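Sorkholm Coatings Laboratory
Call for participants: colour matching panel, spring round
Published 2023-01-25

Sorkholm is recruiting observers for a visual assessment panel on small colour differences in moulded plastics and painted metal. The work supports a revision of our internal tolerance tables, last updated in November after the Fledier pigment trials. Instruments give a numerical difference between two samples. They do not say at what point a person looking at both would call them different, and the panel supplies that figure.

What participants do
Each observer sits at a viewing booth under controlled lighting and compares pairs of flat samples against a neutral grey surround. For each pair the observer records "match", "slight difference" or "clear difference" on a keypad. A full set contains 297 pairs, divided over 2 visits. Pairs are shown in random order and a proportion are repeated to check consistency. Most of the set falls in the orange, red and blue regions, where the present tables are weakest.

Who can apply
Applicants must be 18 or over, with normal or corrected vision. Tinted lenses cannot be worn in the booth. A colour vision screening is carried out on the first visit – applicants who do not pass will be paid for that visit but will not continue. No experience of colour work is needed. Staff of Conneely or Porka, who supply the sample plaques, are not eligible.

We have places for 51 observers. Applications are taken in order of receipt until the places are filled.

Payment and expenses
Participants are paid a fixed fee per visit, by bank transfer, at the end of the month in which the visit takes place. Local travel is refunded on production of a receipt.

Colours of interest
Strong orange beside red or blue is typical of the combinations under study.
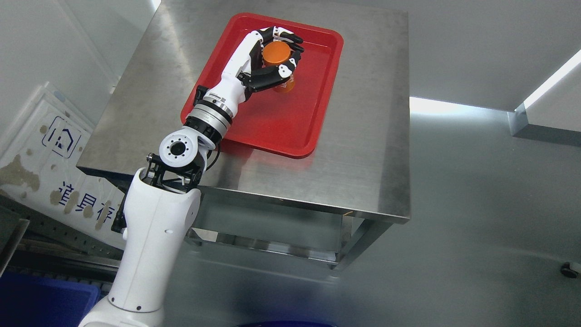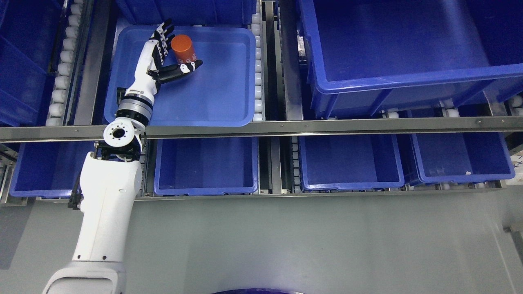

How to apply
Send a short message to the panel office at Sorkholm giving:
your name and a daytime telephone number
your age band
whether you wear glasses or contact lenses
any eye condition or eye surgery in the past five years
the times at which you can attend

A consent form will be sent in reply and should be returned signed before the first visit. Results are stored under an observer code. You may withdraw at any point – payment is still made for visits already attended.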